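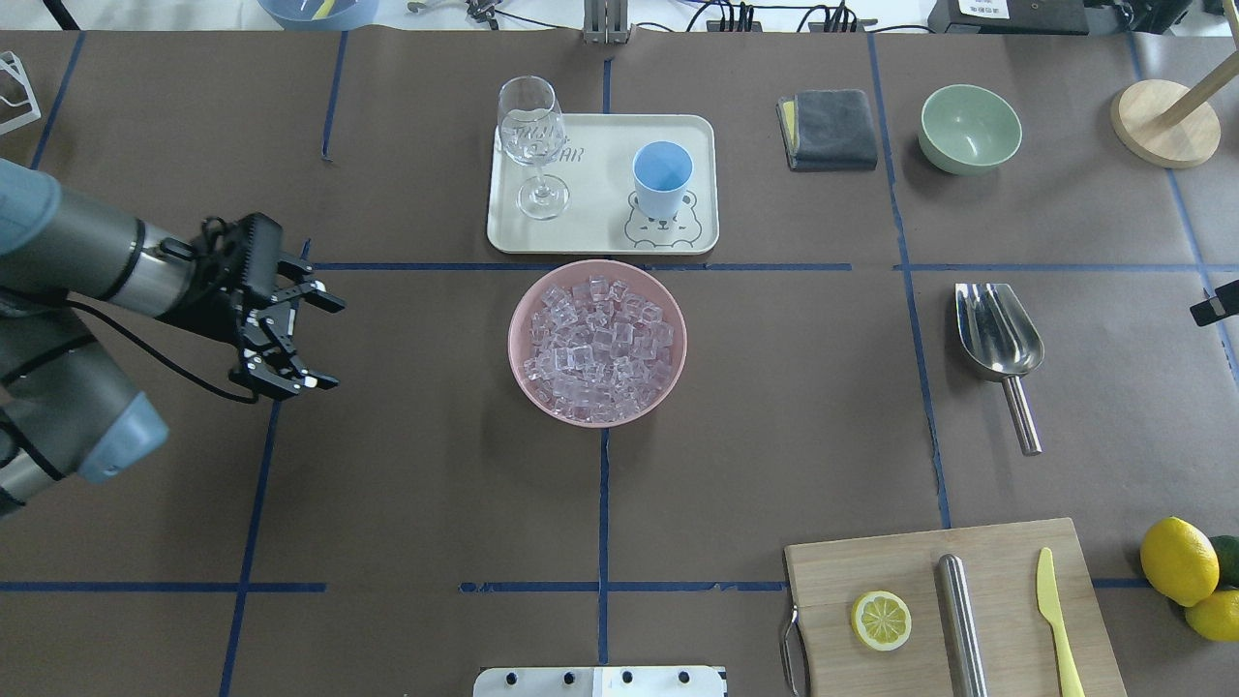 SLIDE 1 - Hello, and what I'm on about

Hi everyone, thanks for coming back in after the coffee. Say name, say Pilano, say I run data collection there and that I am not the person who trains the model (that's Leopoldo, wave at Leopoldo, hard model questions go to him).

So this is a talk about drinks. One drink, really. Glass of iced water with a slice of lemon in it. We spent most of May teaching an arm to have a go at it, and I want to talk about the part that usually gets a single line in the paper: "we collected 2000 demonstrations." Lovely sentence. I'd like my May back!

SLIDE 2 - What a demonstration is for us

Keep this quick, most of the room knows. An operator drives the arm through the task, start to finish, and we record the lot. Cameras, joint positions, gripper width. One run is one episode. Every episode gets a written instruction with it, such as "put ice in the blue cup" or "put the lemon slice in the glass."

We set out to get 2000. We kept 1524. I'll come back to where the others went, because that's the useful bit of the talk, and if you need to duck out early please duck out after slide 5.

SLIDE 3 - The tape

People always ask about the blue tape so let's do it now. Brown paper over the table, blue tape in a grid. The model doesn't get told anything about the grid. It's for us. When Noemí resets the table between episodes she works from a card that says which square each thing starts in, and the cards are shuffled at the start of every shift.

Before the tape we just said "move things around a bit". Turns out (sorry, hate that phrase) a tired person's idea of moving things around a bit is about a hand's width, always to the left. We had 300 episodes where the bowl of ice had barely travelled. The first policy we trained on those was brilliant as long as you never touched the bowl.

Pause here. Somebody will laugh who has done the same thing.

SLIDE 4 - Why ice is a pain

Okay, ice. Clear cubes, heaped up, in a pink bowl. Next to it in the recordings you've got a clear wine glass and a shiny steel scoop, so between them that's pretty much everything a depth camera dislikes. The cubes pick up a bit of colour from the bowl as well, which I thought was pretty and Leopoldo thought was a problem.

We'd argued about whether to start with something easier, like coloured blocks. Sakda was firmly for blocks. I was for ice, on the grounds that people put ice in drinks. I won that one, and then I had to do the first week of operating myself, so fair enough.

Mention that the lemon side of the table hardly moved at all: board, slice, yellow knife, muddler, whole lemons off to the right. In this batch the ice cards and the lemon cards were kept separate. I'd mix them now.

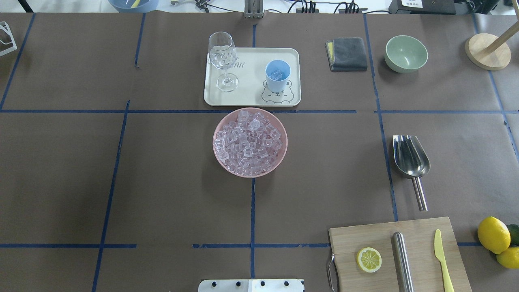
SLIDE 5 - Where the missing ones went

Right, the thing I promised. Three piles, biggest first.

The biggest by a long way was instructions that didn't match. The card says glass, the operator fills the cup. Perfectly nice episode, wrong words. We binned these at first, and then Consuelo pointed out over lunch that you can just fix the words. So now we relabel before anything gets thrown away. The ones we'd already deleted were gone for good. Don't delete things, buy a bigger drive.

Next, hesitation. New operators hover. They come up to the scoop, stop, have a think, go round the other side. If you leave in a lot of that, the policy learns to hover too, and it is very funny for one afternoon. We now give everyone 2 practice shifts that never go into the training set.

Last pile is bad starts. Wrong square, a forgotten cloth, a hand still in view when recording begins. We wrote a little checker called Stillex that compares the first camera image with the card and beeps if it's unhappy. Operators can overrule the beep but they have to type why. My favourite entry so far is "it's fine, mate".

SLIDE 6 - Things I'd tell you to copy

Shuffle your cards. Write down who drove each episode - we didn't for the first stretch, and it made the hesitation stuff miserable to track down. Swap operators before they get bored, not after. Keep the failed grasps if the person recovers, since Leopoldo swears by those and he's got a plot he'll show you whether or not you ask.

And get somebody outside the team to watch an hour of raw episodes. We asked Nisreen Harb from Tabrizi and she spotted in ten minutes that nearly all our scoop grasps came from the same side.

SLIDE 7 - Questions

Reset cards and the Stillex code are on the Pilano page, link on the slide. If somebody asks about pouring: we haven't collected any pouring yet, talk to Sakda, he's writing those cards now.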